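The bin at the end of the line

Mixed household goods are the awkward part of any returns or resale operation. Boxed stock has a barcode, a known weight and six flat faces. A single slipper has none of these. At the Nodari sorting hall, where house clearances and unsold jumble arrive by the pallet, goods of the second sort are tipped into open metal bins and dealt with one piece at a time.

The bins themselves get little attention in the trade press, which tends to cover conveyors and software. They deserve more. A bin decides how the contents settle, how far a reach has to go and how often something ends up wedged in a corner where it can't be got at without moving everything else.

Nodari uses sheet metal with sloping sides. The slope does two jobs. It brings soft items down towards the floor, where they would otherwise hang against a vertical wall, and it leaves clearance at the top for whatever is reaching in. The cost is floor area. A bin with inclined panels holds less than a square one of the same outside size, and the hall's first layout, drawn up for square bins, had to be redone in July when the sloping type came in.

Wear shows first on the slopes. Pale surfaces flake along the lower band, where goods land and slide, and the darker metal comes through in streaks. The floors go differently: fine circular scratches at first, then bright patches where hard objects are dragged over the same spot. Neither matters much to the strength of the bin. What does matter is a raised edge, which will catch knitted goods. Heiðrún Norðdahl, who wrote the hall's handling notes, has the panels checked by running a scrap of wool along them. If it snags, the bin comes off the line and the edge is dressed with a file.

Her notes run to 300 entries, sorted by how things behave under handling. Footwear is divided into stiff and soft. Stiff shoes can be taken by the heel. Soft slippers, particularly the fuzzy kind, fold when gripped across the middle and should be taken near one end, with the rim kept closed. They also hide things, and a small toy pressed against a slipper of similar colour is easily missed at a first pass.

Long thin objects are a class of their own. A rod with a head on one end will roll until the head stops it, and generally finishes against a wall. It should be lifted first if it lies on top and last if it lies beneath, as pulling it from under a pile tends to spread the pile across the floor. Curved plastic goods are the opposite. They stay where they fall, but they cradle anything small and round that drops into the bend, and both then come up together or the small one is lost halfway.

Flat cases give trouble when they lean. Lying flat, a case can be difficult to get under; leaning on something, it can be taken by the upper edge, but whatever it leans on will shift. The notes advise taking the case before its support. Knitted and crocheted toys go towards the end of the order. They compress and recover, so they come to little harm in the meantime, and they make useful padding for the rest.

The Dostmont scheme, an older method still used in smaller halls, sorts by material: textile, plastic, metal, mixed. It is quick to teach. Its weakness is the last category, which in Nodari's trial took 730 of 2,000 items and then had to be sorted again. Sanna, the hall's present scheme, sorts by shape and stiffness at the bin and leaves material to a second table, where there is better light and time to read a label.

There is also the matter of mixing on purpose. A bin of slippers alone packs into a mat – every pair interlocked, nothing free to lift. A few rigid pieces among them keep the pile open. Too many, and the hard goods migrate to one side and the load sits unevenly. The notes give no fixed proportion and suggest tipping from the low side, slowly, then leaving the bin alone until it has settled.
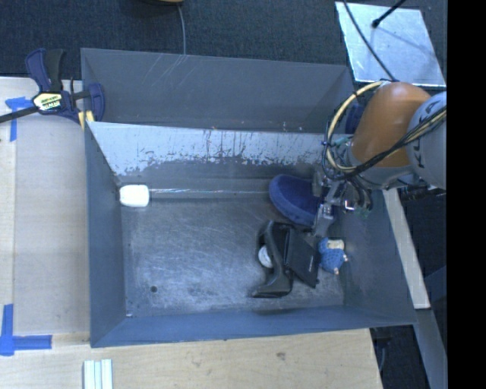

Trarneleo wrote in to disagree about the toys: knitted pieces should come out first in any bin with a scratched floor, before a loop catches, and the padding can be done with a folded towel that has no resale value to lose.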